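Product Review: Clenell Electronic Lockbox for Residential Listings
Surnwood Property Services, Listing Support Office
Published 18/11/2025

The Clenell is an electronic lockbox intended for homes that are listed for sale and shown by appointment. It holds house keys in a steel compartment, opens by keypad or by a phone application, and keeps a record of each opening. Our office placed the unit in service on 17 active listings during October and collected written comments from the listing agents and, where they wished to offer them, from the sellers.

Installation

The shackle fits most front door knobs and lever handles. It does not fit the wider gate rails found on many of the older properties in our area, and agents with such listings had to hang the box from a gas meter bracket or a porch railing. The shackle is coated in rubber, and no seller reported scratches to door hardware. A printed card explains the setup steps in large type. Pairing the box with the application requires a listing number, the street address and the name of the supervising office. Agents who manage both halves of a duplex should note that the application treats the two as one address unless the unit letter is typed in the first field.

Daily use

Access codes may be issued for a single showing, for a block of hours or for the full listing period. Single showing codes were the most widely used and gave little trouble. The block setting is useful for open houses, though it closes at the stated hour without warning, and two agents found themselves requesting a new code while buyers were still in the upstairs bedrooms.

The key compartment is of moderate size. It accepts two house keys, a mailbox key and a flat garage remote. Larger remotes must be left inside the home. Condominium listings that require a lobby fob, an elevator fob and a storage key together were a tight fit, and the door had to be pressed firmly before it would latch.

Record of openings

The showing log is the strongest feature of the product. It lists the code used, the time of entry and the time the key was returned, and the report can be sent to the seller each evening. Sellers responded well to it. The log stores 300 entries before the oldest are removed, a number that should be sufficient for any ordinary listing period. The report cannot be sorted by brokerage, and our staff would welcome that option. 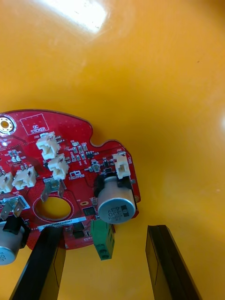 A red circuit board on an orange surface.

Comparison with other units

The office has also used the Borkowska Keeper and the Wastetti Entry Box. The Borkowska Keeper has a larger compartment and a better shackle, but its codes must be changed by hand at the property. The Wastetti Entry Box offers remote codes and a simple report. Its keypad is small, and agents showing homes after dark complained of it often. The Clenell keypad is lighted and the digits are well spaced.

Battery and support

The manufacturer supplies a replaceable battery. None of our units required a change in the time they were in service, and we are therefore unable to comment on battery life over a longer period. The application displays the charge level only when the agent is standing at the box. Telephone support was reached on each of the 3 occasions our office called, with a wait of around 9 minutes. The representatives were courteous and familiar with common real estate practice, including the need to transfer a box when a listing passes from one agent to another.

Points for improvement

The transfer procedure itself is slow. Both agents must approve it, and the old showing log is not carried over to the new account. Offices should save a copy of the log before starting a transfer. The weather cover over the keypad is stiff and difficult to lift with gloves on.

Recommendation

Surnwood recommends the Clenell for single-family homes and townhouses that will be shown by outside agents. It is less suitable for condominium listings with several fobs and for properties where the only anchor point is a wide rail. Agents of this office may request a unit through the listing support desk when the listing agreement is filed. The unit must be returned, with the key compartment empty, before the closing file is submitted.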